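From: the parish office list
Date: Nov 26, 2021
Subject: Re: [flultevside-list] Bursary for the lay preaching course

Thanks to the four of you who replied on the list, and to the rather larger number who replied to me privately to say what they thought of the ones who replied on the list. I have read all of it. I'm answering the message below because it has the most questions in it and is the least rude.

> I'm not against the bursary. I want that on the record before I start.
> But when we took this on, it was described to us as a single student
> doing a single year. Now I read in the pew sheet that we're paying for
> two students, and that the course goes for three years, and there's a
> "book allowance". When I did my training I shared one commentary on
> Romans with the whole house and we got by.
>
> So: (a) how much is it costing, (b) who chose the second student,
> (c) why Wallach College and not Brusten, where half of us went, and
> (d) will either of them ever preach here? I've nothing against hearing
> a new voice. I have had the same Advent sermon for some years now.

In order, then.

(a) It costs each giving household 32 dollars a month if everybody who put a hand up in February keeps paying. There were 37 hands. At last look 20 households had set up the transfer, so the cost per household is 32 dollars in theory and a good deal more in the imagination of whoever has to balance it. If you raised your hand that morning in order to stretch, could you let me know and I'll cross you off. If you meant it, the account details are at the bottom of the notice sheet, under the bit about the gutters.

The book allowance is included in that figure. It covers the set texts and nothing more. I've seen the list and it's mostly second-hand. There is a commentary on Romans on it, and I'm told they get one each these days.

(b) Parish council did, at the October meeting, which was open to everyone and attended by council. The second student came to us through our link with the Ortuño mission churches. She had a place offered and the money from her home district fell through after the flooding. The minutes have been in the porch since, next to the hymn book with no back cover. I'm not going to go through her circumstances on an email list that still has two former rectors and somebody's accountant on it, but if you want to know more, come and ask me over a cup of tea.

(c) Brusten doesn't run the distance stream any more. I rang them. A pleasant young man told me they were "reimagining the offering", and when I asked whether the reimagined version would have any students in it he said he'd get back to me. That was in winter. Wallach has a distance program that works over a bad phone line, posts its readings on paper to anyone who asks, and lets people keep their jobs and stay with their congregations while they study. Both our students are already leading services on Sundays. One of them looks after three preaching points and goes between them on a motorbike that I gather needs prayer of its own. Taking somebody like that out of the district for three years to sit in a lecture room seemed to council a funny way of helping the district.

I know there's a lot of affection for Brusten here. I have some myself. The bequest that pays for our own student placements still goes to them and always will, as the will is very firm on the point, so please stop writing to me about that one.

(d) Yes, if the visas behave. The idea is a fortnight's visit after the second year, with each of them preaching here and at Flultevside East. We'll need beds, lifts from the airport and someone with a spare room that isn't full of a model railway. You know who you are. As to the Advent sermon, I've passed your comment on without your name attached, though I think the style gave you away.

Now for what I was going to write about before all this came up. The bursary lunch is going ahead in the hall after the late service. Fifty-seven people have said they're coming, which is more than come to church, and I'll leave you to think about that. Soup and bread, gold coin or better on the plate. We are still short of soup. We are not short of slices. If you were planning a slice, please become a soup person for one day.

Two smaller things while I've got you:

The reading group has finished Ruth and will start on James in the new year. It's a short book and it's fairly direct, so bring a thick skin. Copies of the study notes are on the back table.

Also on the list of matters arising, lost property:

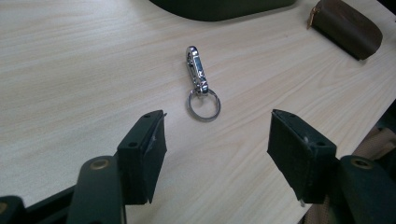 Silver clip and split ring. Claim at the office, weekday mornings.

The umbrellas have been there since Easter and go to the op shop after the lunch. So does the single gumboot, if they'll have it.

A last word on the list itself. Pressing "reply" sends your message to everybody. It has always done this. Whoever wrote the three paragraphs about the flower roster on the weekend, they were very well put and the flower roster has now read them.

Replies on the bursary to me, please, and if they run over a page, walk them down to the office and I'll put the kettle on.

Parish office
St Barnabas, Flultevside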